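Snack sorting notebook, Derkmont room, December

Started at 4:30, later than I wanted, with a mug of tea and the big blue plaid tablecloth down because the bare table makes everything slide. The Hadance order came in at 200 pieces, all mixed up, and my plan was to get it into some kind of order before people start grazing. Biscuits together, cakes together, jelly cups somewhere they won't get squashed (ha).
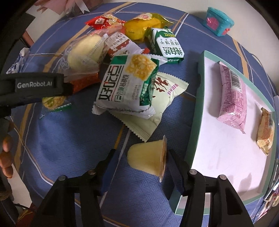

First try was sorting by size, and I gave up on that pretty fast. Small things hide under big things and then you're digging again! By kind is much better. The only trouble is the in-between stuff. Is a soft round bun a cake or a bread? I put it with cakes. If anybody at Tóth wants to argue, come find me. Also the walnut cookies get their own spot, partly because of nuts and partly because I want to know where they are at all times.

Labels next. I wrote out 19 little cards last night and used 17. Pencil is fine on these cards, marker bleeds through. The spare two are in the drawer with the tape.

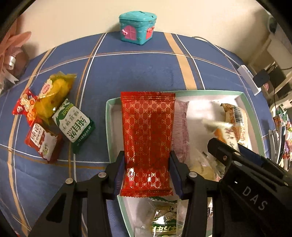
Still need to settle how we handle the crinkly wrappers, the ones that won't lie flat. I'd like anything with a twisted end to go on top of a pile and never underneath, it tips the whole thing over. Same goes for the pink ribbed packet in the green-rimmed tray, though that one is more of a "where do you belong" problem. The shiny red packet with the gold lattice all over it is my favorite of the lot to look at, so I'm voting for it to go in the front row of the Ralitgate box.

To do: second tray, more cards, check the dates on the jelly cups. Order slip is number 1641, taped inside the cupboard door. Tea went cold again.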